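Bukunbridge Makers and Menders
Minutes of the February meeting

Present: Wilma Purves (chair), Garba Onyeka, Radosław Sobczak, Ebuka Afolabi (minutes)
Apologies: Wojciech Sikora, who had the key. Meeting began at 7.25 pm.

1. Previous minutes
Accepted, with "Rosteo" now spelled the way Rosteo spells it.

2. Visit to the Rosteo open day
Radosław reported. Members went over on Sunday and saw the can-handling demonstration, which had been billed as continuous and was continuous between coffees. He rated it highly. Garba rated the parking.
Wilma asked whether the robot could be taught to stack our chairs. Radosław said in principle. The chair asked that "in principle" be minuted.
Garba noted that 37 members had put their names down for the bus and three caught it. Fare paid was $300 regardless. Discussion followed, some of it relevant.

3. Newsletter
Agreed to run one picture from the visit and to hold Radosław to a single page. He has submitted four.
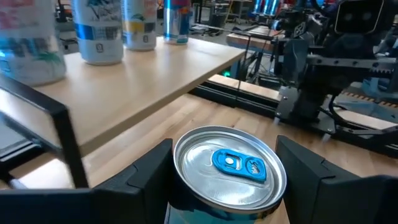

Rosteo open day: an unopened can in the gripper, with more cans lined up on the shelf.

4. Accounts
Balance is $772 after the bus. Garba wished his feelings recorded. They are recorded.

5. Other business
Purkeck has offered us a demonstration in our own hall. Radosław to ask how wide a door they need. Wilma to measure the door.

Action: Ebuka to get a second key cut.

Meeting closed 8.50 pm.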